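How Does a Headphone Make Sound?

A page for curious children, by Przemysław Kaczmarczyk

Put your hand flat on your throat and say "aaaah". Do you feel the small shaking under your fingers? This shaking has a name. It is called vibration, and all sound begins with it. When your voice shakes, it pushes the air in front of it, and this air pushes the next air, and so the push travels until it comes to somebody's ear.

A headphone has no throat, of course. But it must also shake something, or we would hear nothing. In this page I will explain what is shaking inside, and who tells it to shake.

What is inside the cup?

A pair of headphones has two cups, one for each ear. In every cup there is a small round part which is called the driver. The word is a little strange, because it does not drive a car. It drives the air.

The driver has three important pieces. The first is a magnet, the same kind of thing that holds your drawings on the fridge, but stronger. The second is a coil. A coil is a very thin wire which is wound round and round, like cotton on a reel. The third is a thin, light skin called the diaphragm. You say it like this: DIE-a-fram. The coil is glued to the skin, so when the coil moves, the skin must move with it.

How does the music get in?

Your music comes to the headphone as electricity, which goes along the wire. When electricity goes through the coil, the coil becomes a magnet too, but only for as long as the electricity is there.

Have you ever played with two magnets? Then you know that sometimes they jump together, and sometimes they push away from each other and you cannot make them touch. In the driver it is the same. The electricity changes its direction many times in one second. One moment the coil is pulled to the magnet, and the next moment it is pushed away. In, out, in, out, so fast that your eyes could not follow it.

The skin goes in and out together with the coil. It pushes the air in the cup, the air pushes on your eardrum, and you hear a trumpet, or a drum, or your favourite singer.

High sounds and low sounds

If the skin moves in and out very quickly, you hear a high sound, like a whistle or a small bird. If it moves more slowly, you hear a low sound, like a big drum or a lorry in the street.

We count these movements in one second, and we call the number hertz. Let us say that a note has 252 hertz. It means that the skin goes in and out 252 times before you can say "one elephant". This is not even a high note! You can sing it without difficulty. A whistle needs many more.

And what about loud and quiet? For this the speed stays the same, but the skin moves further. A small movement makes a quiet sound and a bigger movement makes a loud one.

Why are there two sides?

Close your eyes and ask a friend to clap somewhere in the room. You can probably point to the place. Your brain does this by comparing your two ears. If the clap is on the left, it comes to your left ear a tiny moment sooner, and it is also a little louder there.

Headphones can play a trick with this. They send one sound to the left cup and a slightly different sound to the right cup. If the guitar is louder on the left, your brain says, "Aha, the guitar player is standing on my left!" There is no guitar player at all, but you feel that he is there. This is called stereo.

That is why you find a small L and a small R on most headphones. If you wear them the wrong way round, the music still plays, but the guitar player will go to the other side.

What about headphones without a wire?

Eleri Nicholas, who is eight and lives in Kemeys, sent me a very good question. She wrote: "My brother has headphones with no wire. How does the electricity get in?"

Well, Eleri, the music goes through the air as radio waves. We cannot see them or hear them. Your brother's headphones have a tiny aerial inside which catches the waves, and a tiny computer which changes them back into electricity. There is a battery too, because the coil needs power and no wire is bringing it. After this, everything is the same as before: coil, magnet, skin, air, ear.

Try it yourself: the string telephone

You can make something which works in a similar way, and it needs no electricity.

You will need:
2 paper cups
3 metres of thin string
a sharp pencil
a grown-up to help with the holes

Make a small hole in the bottom of each cup. Put one end of the string through each hole, from the outside, and tie a knot inside so that it cannot slip out. Now give one cup to a friend and walk away from each other until the string is tight. It must not touch the wall or a chair. One of you speaks into the cup, and the other puts the cup on the ear.

The bottom of your cup shakes when you speak. The string carries the shaking, and the bottom of your friend's cup begins to shake too. So the bottom of the cup is doing the same work as the skin in a headphone.

Try also to speak when the string is hanging loose. What is different? Then ask a third friend to pinch the string in the middle while you talk.
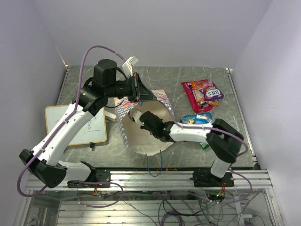

Two robot arms reach towards the middle of a table.

Be kind to your ears

Deep in your ear there are very small hairs which help you to hear. Sound which is too loud can hurt them, and they do not grow again as the hair on your head does. So please keep the volume low enough that you can hear a person who speaks to you from near. Take the headphones off for a while now and then, and give your ears a rest. If you hear a ringing sound afterwards, it was too loud, and you should tell a grown-up.

Never wear headphones when you cross the road or ride your bicycle. You need your ears there for the cars.

New words on this page

Vibration: a very quick shaking.
Driver: the part of a headphone which makes the sound.
Coil: a wire wound round and round.
Diaphragm: the thin skin which pushes the air.
Hertz: how many times something shakes in one second.
Stereo: different sound for the left ear and the right ear.

Thank you to Marisa Bianchini, who read this page with her class and found the places where my words were too long.

Next time: Why does a microphone look like a headphone inside?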